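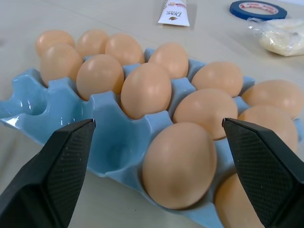
Home Reviews Kitchen Garden Contact

Search this site Go

Flistero egg cooker, three weeks in
July, by Taras Nechyporuk

Quick one as I'm off out at 2. Bought the Flistero after our old Cadanex pan finally lost its handle. Cost me 25 quid from the shop in Ham, box a bit dented, no complaints about that.

Good bits first. Small. Fits next to the kettle. Lid clips on properly, cord is long enough for our awkward socket. Soft boiled comes out right nearly every time, roughly six minutes from cold water. Hard boiled takes 14, and they peel well if you get them straight into a bowl of cold.

Bad bits. The buzzer. Dreadful, woke the baby twice. No way to turn it down that I can find and the leaflet is no help, tiny print and half of it about the garantee.

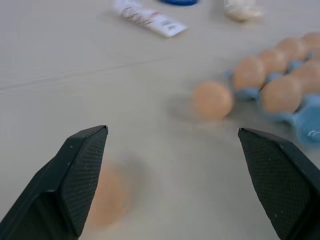
Also the measuring cup. Lines are moulded clear on clear so you end up holding it up to the window every morning. I put a dab of nail varnish on the medium line, sorted.

Cleaning is a wipe, plus a splash of vinegar when the plate goes chalky. Very hard water round here so thats most weekends.

My sister has the Sestent one, does poached too and has a quieter beep, but its huge and she paid a lot more. For two of us on toast and soldiers the Flistero does fine. Would buy again, would tape over the buzzer first.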